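Ticket 1098: Torvik drawer cabinet, top drawer does not close smoothly
Opened by: Amândio Barreto
Status: waiting for customer service

Hello, I bought the small oak cabinet in April. The top drawer catches 8 mm before the end and has to be pushed shut. I have emptied it and cleaned the runners with a dry cloth, but there is no change.

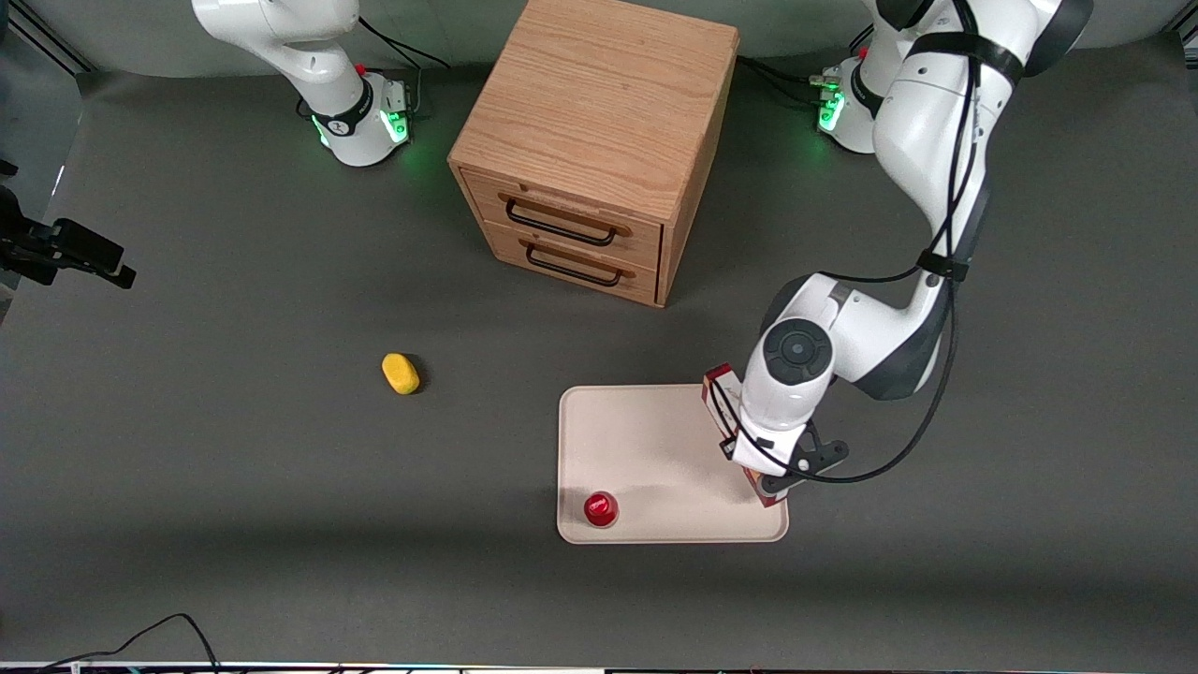
The lower drawer closes well. I also tried the cabinet on another table, with the same result. Could you please tell me if the runner can be adjusted, or if I should order part 244?

Kind regards,
Amândio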